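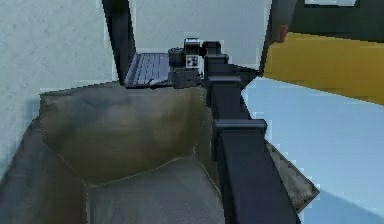

4.2 What the simulated living room can and cannot tell us

The Ornlow arm was put together over one September in the shared workshop at Truritz, by people who had day jobs and one good drill press among them. Before the hardware could be trusted near furniture, the group leaned on a simulator. The claim usually made for this way of working is that a cheap arm tuned in a rendered room will carry its skills over to a real one. We went into the present section wanting to believe that claim and came out believing less of it.

The simulated room holds a long sofa with a section at its far end, a few other pieces of furniture, and small objects set out on the seat. Each trial asked the arm to bring its gripper near a named object without striking the upholstery. We ran 3816 trials in the simulator. On the bench we managed 1075, spread over evenings when the workshop was open to us, and the two sets should not be read as a matched pair. The simulated trials were started by a script. The bench trials were started by whoever was standing closest to the switch, and that person could also decide that a run "didn't count." Partanen went back through the bench notes and found 18 runs struck out with no reason given. We have put them back in as failures.

Our first doubt concerns the marker. The gripper carries a square black-and-white tag on its housing, and the software works out the pose of the hand from it. A simulator draws that tag flat, clean and evenly lit from every side. Ours at Truritz was printed on office paper and stuck down with glue, and it had a bubble under one corner for most of the build. Koivisto holds that the bubble explains most of the pose error on the bench. Villalba thinks the wrist was loose. Both could be right, and the data as logged will not settle it. A build like this one needs a second way to measure where the hand is, and we did not have one.

The second doubt concerns contact. The sofa in the simulator has a plain outline, stepped in places, and the checker treats a touch as a touch. A real cushion gives. An arm that brushes a cushion and slides over it has done something quite different from an arm that hits a table edge, yet both land in the log as the same kind of event. When we loosened the contact threshold, the success rate rose, and we could find no honest ground for choosing one threshold over the other (see Figure 3 for the sort of close pass at issue).
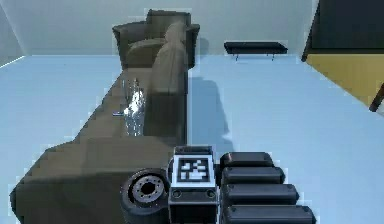

Ritva Mustonen

Figure 3. Simulator render of the gripper over the near end of the sofa, tag facing up. The clear object on the seat is glass.

Glass was the third doubt, and the one that moved us furthest from the original plan. In Figure 3 the object on the seat is see-through and full of bright highlights, and its outline is hard to make out even for a person looking at a still. The simulator, of course, knows exactly where it is. The Drutar planner reads that position straight from the scene file, so a "found" glass object in simulation has not been found by anything. Swapping in positions estimated from the rendered view cut the reach rate on glass sharply, and we suspect that any project reporting good numbers on clear objects should be asked which of the two it used. We had used the first for a long while before Ahonen asked.

We also looked at viewpoint. The hand covers part of whatever it is reaching over, and how much it hides depends on the pose. Moving the view by 30 degrees changed the ranking of our two reach methods. A ranking that can be turned over by shifting the view is weak support for picking either one, and we withdraw the preference stated in our earlier workshop notes.

None of this makes the simulator useless. It caught two wiring mistakes in the joint order, and it kept the Liu gearbox from being driven into its own stop during the first week. Those are savings a home builder will care about. They are also modest, and a paper drawing that much and no more from a rendered room would be a short one.

We did not test other upholstery, other room layouts, or any arm but our own. The full bench log, with the restored runs marked, is kept with the build files.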